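Removing old marker residue from meeting room whiteboards

Asked by Adel Badawi, October 2025
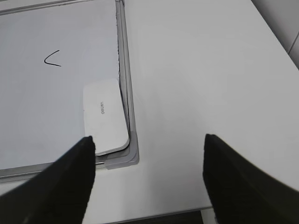
Our office in Fodthorpe maintains 27 boards across two floors. Several retain a gray haze after ordinary erasing, particularly where writing was left in place since January. Which cleaning method is recommended, and may staff use household glass cleaner?

3 replies

Facilities Desk, Govbridge
Apply isopropyl alcohol to a soft cloth and wipe in straight passes. Follow with a cloth dampened in plain water and dry the surface before it is used again. Eraser pads should be washed or replaced regularly, as a loaded pad returns ink to the board. Glass cleaner is permitted on enamel surfaces only. Please consult the supplier regarding melamine.

prevley_admin
Write over the old marks with a fresh marker and wipe immediately. Works for us.

Bensaid Office Services
We concur with the first reply. Abrasive sponges must not be used. If the haze remains after 4 treatments, the coating is probably worn and the board should be resurfaced.

Marked as resolved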